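From: Pirmin Kofler
To: Plodance pantry list
Date: 9/19/22
Subject: Re: paper bags again (and what goes in first)

Lapiņa wrote:
> I've had two bags give out on me since August, both at the bottom, both
> on the stairs. Before I go back to plastic crates, can somebody who
> packs a lot of these tell me what order you put things in? Also do you
> reuse them, and where do you stop? My neighbor says one trip only, which
> seems like a waste of a good bag.
>
> L.

Oh, don't go back to crates yet! I've been packing the grocery bags for the Stemgate dinners long enough to have opinions, and I love a kraft bag. One trip only is way too strict. I get four or five out of a decent one, and then I cut it up for wrapping or shelf liner.

The thing I'd look at first is torn paper. Once the brown layer starts coming apart from whatever is behind it, I quit trusting it with weight. Same with packages that have a ripped edge — they go in standing up, rip at the top, or you'll be sweeping rice out of the car until Christmas (ask me about the 800 grams of arborio).

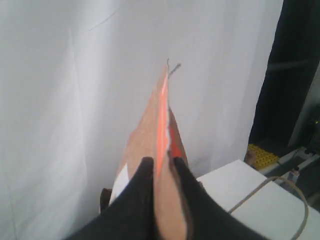 Brown paper with a ragged edge, orange strip down the middle.

On the bottom: look at the corners before you load anything. I open the bag all the way, stand it on the table and push the base flat from inside with my fist. If the fold at the corner is still crisp you're in good shape. If it's gone soft and fuzzy, that bag is for onion skins. I do all this on a bare table, by the way, with plenty of clear space in front, or I end up packing things I never meant to bring.

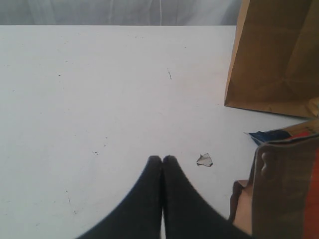
Bag at the back right, bottom corner still nicely folded.

Now the order, which is what you asked. Flat round stuff (plates, lids) goes on edge against one side, and it gives the bag a bit of a wall. Cans and jars down low in the middle. Then anything long. I used to lay spaghetti across the top and it slid out every single time I went around a corner, so now it waits on the table until I can see where there's a gap for it to stand up in.

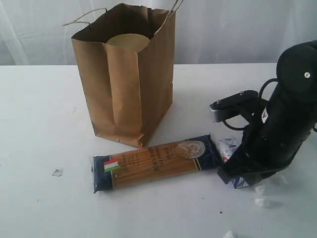

Altarine, I know you swear by doubling the bags, and for jars I'm with you. For dry goods I think it's overkill, and the inner one always bunches up and eats your room. I weighed one of my usual loads last week and it came to 4000 grams on the kitchen scale, single bag, twisted handles, no trouble on the stairs. I did keep a hand under it, though.

My order, short version:

1. Flat things on edge, heavy things low.

2. Tall paper packages next, upright, and it's fine if they stick out over the rim.

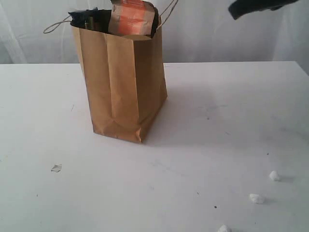

3. Soft stuff stuffed into whatever gaps are left, so nothing tips.

4. Bread and eggs in your other hand. I mean it about the eggs.

If anybody wants bags, I have a stack of 18 behind the pantry door that I'm happy to split up. Lapiņa, tell me which stairs it was, the back ones are murder with anything in your arms.

Pirmin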